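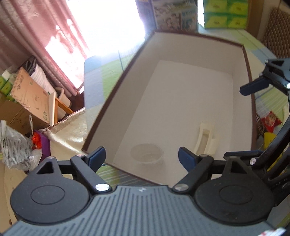 ## Moving week, sort of

19 August 2026

Quick one, I have to be up at six. So the move to Narkau is happening. Signed on Monday, keys by the end of the month, 338 miles between the old door and the new one. I measured it on the map twice hoping it would get shorter.

Boxes. So many boxes. I keep starting one with a plan (kitchen! cables!) and then two odd things go in the bottom and I wander off to do something else. Current record is three days with the same box open.

Movers – got two quotes. Pesonen came in 1,000 dollars over the other place but they actualy called back, and they'll do the stairs without adding a stair fee. The other one is Jekgate. Cheap, nice website, phone rings forever. Leaning Pesonen. If you've used either one please tell me before Friday.

Things I've gotten rid of so far:

- the bread machine (used 2 times, both bad)
- every magazine from before the last move
- the good desk, which hurt, but it won't go up the new stairs
- a bag of keys that open nothing

Things I should get rid of and won't: the 3 winter coats. It's colder up there. That's my argument and I'm sticking to it.

The new place is smaller. One closet. But there's a bakery on the corner and the bus to Narkness stops right outside, so no more scraping the windshield at dawn come November. I stood at the stop for a while when I went to see the apartment. Bus was on time. Good sign? Only bus I've seen there so maybe it's the only one.

Still to do – internet, mail forwarding, cancel the gym (they want a letter, an acutal letter, on paper). Also defrost the freezer, which I've been putting off since spring. Eating a lot of peas this week.

Posts will be patchy until I'm in. Comments are open, I'll read them on my phone between trips to the dump.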